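Course Materials > Early Childhood Practicum > Unit 3 > Handouts
Search this site Search Go
Tuesday, August 21, 2018
By Randi Engebretsen

Handout 8: The Play Kitchen - Sorting, Washing Up, Putting Away

Read this before your first placement day. We will use it again when Funmilayo Oyelaran takes the session on observation notes, so keep it in your binder.

1. Why we start with the sink

Students usually plan a pretend kitchen session around the stove. The stove is easy to talk about, and children go to it first. The sink gets more varied work. At the sink a child has to decide what belongs in the water, what belongs on the counter, and what has to come out before something else can go in. Pretend washing up is also a job most children have watched at home many times. 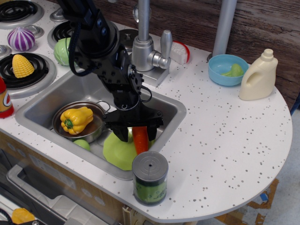
Leave the sink partly filled when you set up. An empty basin tends to get ignored, and a full one gets dumped on the floor. A pot and a few vegetables are plenty. Do not use real water in the indoor kitchen. The Ridham rooms allow it outside only, with towels down.

2. Words to use

Pick a small set of words for the session and use them often. For this unit the set is: in, on, next to, behind, under, wash, drain, stack. Say the word while the child is handling the object, and keep the sentence short. "The pot is in the sink." Then wait. Olaniyan's chapter on waiting time (reading list, item 16) covers this in more detail. 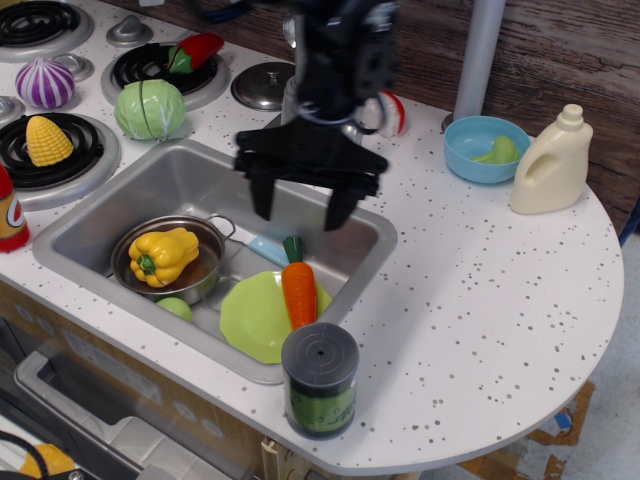
Position words need two things to compare, so think about what sits near what. Food on the stove and food in a pan give you a fair contrast. With the corn on a burner and the yellow pepper in the saucepan in the sink, you can ask which one is cooking and which one is being washed. Either answer is fine if the child can say something about it. Some children will tell you the pepper is cooking too - go along with that and ask what happens next.

3. Sorting tasks

Give one task at a time. Allow the child to finish or drop it before you suggest another.

a) By color. Start with orange and yellow, which children of this age often mix up. Add green later. Greens are harder than they look, and a child who puts the cabbage and the chili together may have a good reason.

b) By kind. Food in one group, things we cook with in the other. Plates and bowls can go either way. Write down where the child puts them.
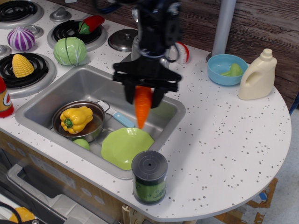 c) By place. Ask where each thing lives when the kitchen is closed. The Dakov shelf labels can be used here, but take them down for the first week.

d) By size. Use only if the first tasks went quickly.

4. Putting away

Announce it early, then again just before. Vegetables go first, then pots, then bottles and jugs. Check the sink last, as small round pieces stay behind in it. Anything cracked goes in the Zulletti tub by the door and gets written on the sheet.
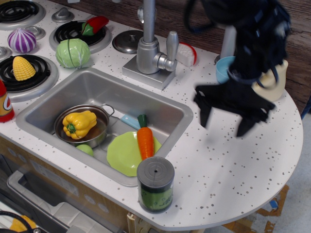 5. What to hand in

One page of notes from a single session. Put the child's words in quotation marks and your own comments in the right-hand column. No full names. Bring it to Room 349 - late pages go in the folder outside the door.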